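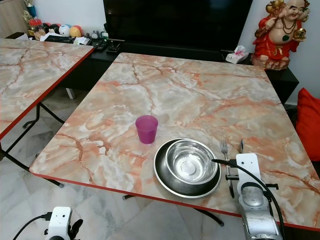
Wandotby, January

Thread on table setting, by someone who doesn't believe in most of it.

I've been reading the Kesmont guide to laying a table. It has 16 steps. Sixteen! For a meal that at my place takes less time to eat than the guide takes to read.

Step one is "choose your surface." Well, mine is a folding table. It has a glossy marble pattern with orange-red veins running all over it and a thin red edge, and it has never fooled a single guest into thinking of Italy.

I used to be snobby about fake marble. I'm less so now. Pale grey and peach with squiggles on top hides crumbs very well, and that's more than I can say for the plain white table I had before it.

It does not hide a fork, thankfully. Silver on that pattern shows up fine.

The guide wants a tablecloth, then a second, smaller cloth on top of the tablecloth. I'd like to know who washes these. The guide is silent on laundry.

OK, the bowl on the plate. The claim is that a bowl should always sit on a plate, dead center, "framed." Mine goes down any old way and ends up off toward one corner. A steel bowl on a steel plate with a raised rim will slide if you look at it wrong.

I do think the plate under the bowl is worth it, for what that's worth. Soup drips. Bread needs somewhere to go. That's a practical reason and it took the guide four paragraphs to not mention it.

Stainless steel gets a whole page of disapproval, by the way. "Suitable for camping." I've dropped mine on a tile floor more times than I can remember and I still own all of it. Ask me how the good china is doing.

Forks. Left side, says every guide ever printed. I put mine on the right, tines pointing away from me, next to the plate, where my hand is. I have been doing this my whole adult life and no dinner has been ruined by it.

If somebody can show me a reason for left that isn't "that's where it goes," I'll read it. I've asked before. Mostly I get told about my upbringing.

Cups. The guide says clear glass only, color "distracts from the drink." My cup is a small see-through magenta plastic one. The drink is water. I'm willing to be distracted from water.

Also it has the cup up past the tip of the knife, at a measured distance. Mine sits out near the middle of the table, because I knock things over – a fact about me that no guide has ever taken into account.

Someone will bring up the Keva place-setting kit. I looked. It's 945 for a set that covers four people, and what you get is a plate, a bowl, a cup and cutlery each, in a box with a ribbon. I already have a plate, a bowl, a cup and cutlery. I could probably find a ribbon.

The reviews are good, I'll give it that. There are 2,393 of them. I read a few pages and nearly all are about the box.

Pascu does a cheaper one with a printed mat that shows you where everything goes. I can see that being useful for kids, maybe. For grown adults I have doubts.

What I would pay for is a folding table that doesn't make you choose between your knees and the crossed legs underneath. Black metal bars, right where a person would like to put their feet. No guide covers this and it's the only thing guests have ever complained about.

Two of these tables pushed together make a decent dinner for a crowd, if you line up the edges. At an angle you get a gap that eats napkins. So there's one piece of advice from me, free, no box.

Replies are open. If you're a fork-on-the-left person, please bring evidence. I'm going to go eat.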